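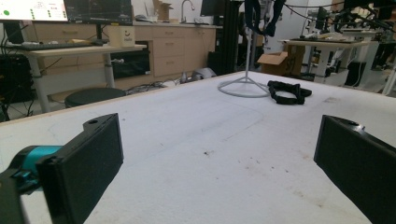 Call for Participants: Hand-Held Gripper Manipulation Project, Fall Term

Last updated: October

Reading time: 7 minutes

The Trandley Student Robotics Project is recruiting student participants for its manipulation group. Participants record demonstrations of everyday tabletop tasks with a hand-held gripper, check and label the recordings, and help train and test control policies on the group's robot arms. Positions are open to undergraduate and master's students in any department. No prior robotics experience is required for the operator role. The other roles have the prerequisites listed below.

Background

The group has worked on rigid objects for two terms: cups, blocks, boxes, tool handles. Results on these were acceptable. Results on soft and jointed objects were poor. A policy trained on the rigid set failed on most trials involving straps, belts, cloth, and cable, and the failures fell into two types. In the first, the fingers closed above the object and came up empty. In the second, the grasp was good but the object changed shape during the lift, and the policy had no recorded example to draw on for what came next.

This term's work addresses both. The target is 700 accepted demonstrations over the term, covering hanging, removing, coiling, uncoiling, and laying flat. The object set is limited to straps, belts, and small fabric items, handled on a white table with and without a display stand. The full task list is kept in Yeoman, the group's scheduling and logging tool, and is revised as tasks are filled.

Open roles

1. Demonstration operator

Operators perform the assigned task with the hand-held gripper in one hand. The other hand stays off the table unless the task sheet calls for it. A typical demonstration is short, and most of a session goes to resetting objects between takes. Operators need steady hands and patience with repetition. Left-handed applicants are encouraged to apply, as the existing recordings are almost entirely right-handed.

Duties:
Set out objects according to the task sheet.
Record takes and mark each one as kept or dropped at the time of recording.
Note any slip, double grasp, or contact with the table edge.
Return the table to its starting layout.

2. Data reviewer

Reviewers work from recordings and do not need to be present at sessions. Each take is watched at full speed once and at reduced speed once. The reviewer marks the start of approach, the moment of contact, the release, and the end of the take. Two reviewers label every take independently. Where their contact marks differ by more than 3 video frames, the take goes back to both.

Prerequisites: comfortable with spreadsheets and file naming rules. Basic Python is helpful for the batch checks.

3. Training and evaluation assistant

Assistants run training jobs, keep the configuration files in order, and carry out evaluation trials on the arms. An evaluation block uses fixed starting positions and a written pass condition for each task. Trials are scored by a person who has not been told which policy is running.

Prerequisites: one course in machine learning or equivalent project work, working knowledge of Python and Linux, and completed arm safety training. The safety training is offered at the start of the term and may be taken after selection.

4. Hardware assistant

Hardware assistants maintain the grippers and mounts. Current work includes finger pad wear, play in the finger linkage, and cable routing on the arm side. Some small parts are redesigned and printed each term. The group would like a pad surface that holds thin fabric without sticking to it on release, and an assistant with an interest in materials could take this as a term project.

Prerequisites: experience with any CAD package and basic hand tools. Soldering is useful.

Time commitment

Operators are scheduled for two sessions per week. A session is 86 minutes of booked time, including setup and reset. Reviewers are assigned work weekly and may complete it at any hour. Assistants in roles 3 and 4 should expect a load equal to a standard project course.

All participants attend the weekly group meeting at 4:30 p.m. Attendance is taken. A participant who cannot attend on a regular basis because of a class conflict should say so in the application. Reviewers in this position may send a written update instead.

Credit and pay

Roles 3 and 4 can be taken for project credit or as hourly student employment, subject to department approval. The two cannot be combined for the same hours. Roles 1 and 2 are hourly only. Hourly rates follow the student pay table and are the same for undergraduate and master's students.

Participants who contribute to a report or paper are listed according to the group's authorship note, which is given to everyone at orientation. Collecting demonstrations is acknowledged by name. Authorship requires work on the design, analysis, or writing.

Training provided

Orientation takes place in October and has two parts. The first is a lab walk-through with Kyung-hwa Joo, covering the arm work zone, emergency stops, and the rules for the shared benches. The second is a gripper session led by In-ho Gil. New operators practice on rigid objects and move to straps after an accepted practice set.

The practice set is reviewed against the same standard as regular data. Common reasons for rejection are:

Fingers closed before the object is between them.
Gripper moved too fast during approach, causing blur.
Object adjusted with the free hand during the take.
Take ended before the release was complete.
Starting layout not restored from the previous take.

Layout outlines may be drawn lightly on the table in pencil. Do not use tape on the work surface. Tape residue caught on fabric items last term and changed how they slid.

Software and data handling

Recordings are uploaded at the end of each session to the project store. Operators do not keep copies. Yeoman holds the session log, task sheets, and booking calendar. Wurkent, a small labeling program written by former members of the group, is used for review. It runs on the lab machines and on most laptops. Wurkent does not save on exit, and reviewers must save each take before opening the next. A fix is on the task list and would suit an assistant with some interface experience.

Because recordings can pick up people nearby, anyone working in the room during a session must have signed the recording form. Visitors are asked to wait outside until the take ends. Takes showing an unsigned person's face are deleted by the reviewer and logged as dropped.

Evaluation event

At the end of the term the group enters the Sekance student manipulation challenge. The soft-object track has a hanging task and a coiling task, both scored on completion and time. Last year's entry reached 98 points in the rigid-object track and did not enter the soft-object track. The entry team is drawn from all four roles. Participation in the challenge is optional and has no effect on credit or hours.

Entry team members should expect extra evening sessions in the final weeks. Travel for selected members is covered by the project. Equipment is packed by the hardware assistants, with a written list checked by a second person before the cases are closed.

Who should apply

Applicants must be enrolled for the full term and in good standing. Students on leave are not eligible. There is no minimum grade average. Applicants for roles 3 and 4 should be able to stay for at least one further term, although this is a preference and will not exclude a strong application.

The bench height is fixed. Operators may sit or stand, and a stool is available. Applicants who need a change in setup, a different grip, or shorter sessions should contact Soon-im Joo before applying or at any point afterward. Requests are handled separately from selection.

How to apply

Submit the following through the project page in one PDF:

A statement of up to one page naming the role or roles sought, in order of preference.
A current class schedule.
For role 3, a link to or excerpt of code written by the applicant.
For role 4, drawings or photos of a part or assembly made by the applicant, with a short note on what was changed between versions.
The name of one instructor or supervisor who can be contacted.

Letters of recommendation are not needed and will not be read. Group projects may be submitted as work samples if the applicant's own part is clearly marked.

Selection

Applications are read by Dong-hyun Cha and Faisal Kazmi as they arrive. Applicants for role 1 are invited to a short handling trial, which consists of picking up, moving, and laying down a strap with the gripper several times. The trial is used to check comfort with the tool and the ability to follow a task sheet. Speed is not scored. Applicants for roles 3 and 4 have a technical interview based on the submitted work sample.

Applicants not placed this term may ask to be held on the list for the next one. Places sometimes open mid-term when schedules change, and these are filled from the list first.

Contact

Roles and scheduling: In-ho Gil
Training jobs, evaluation, and code samples: Faisal Kazmi
Hardware: Dong-hyun Cha
Lab access and safety: Kyung-hwa Joo
Access needs and forms: Soon-im Joo

Messages should include the role number in the subject line. Questions about pay dates go to the student employment office.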